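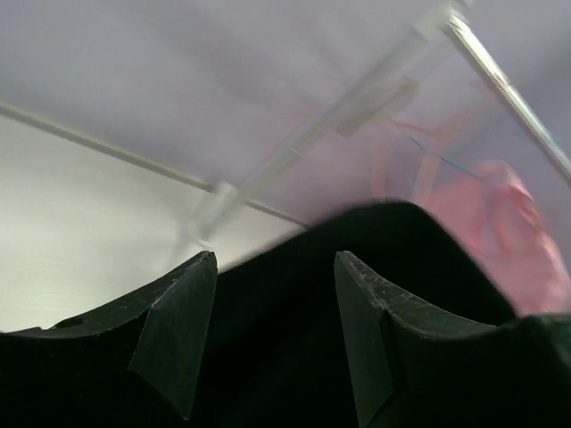 Sorting a pile of laundry goes faster if you do it by color before you do it by owner. Clear a surface big enough to spread things out and pull the pile apart with both hands. Dark fabric tends to end up bunched in one big lump, with something pink or pale right up against it, and that is the spot to start. Lift the dark things off first and put them to one side. Go through the pale things next, and leave pink and other in-between colors for last.

Check each piece as you pick it up. Turn sleeves and legs right side out, empty the pockets, and close any zippers. Socks go in a mesh bag if you have one.

You should now have 4 piles: darks, pales, in-betweens, and anything that needs to be washed by hand. If one pile has only 2 or 3 things in it, hold it over until next time. A small load of pinks can go in with the darks on cold once they have been washed a few times. New ones should be washed alone.

Read the care labels on anything you don't recognize. If the label is gone, use cold water and hang the piece up to dry.

Folding works the same way in reverse. Fold one color pile completely before you open the next, then deal the folded things out by owner. Put away the tallest stack first so it doesn't tip over. Sheets and towels should wait until the end, when you have the whole surface to work on.

Llinos Gwilliam
Updated April 30, 2018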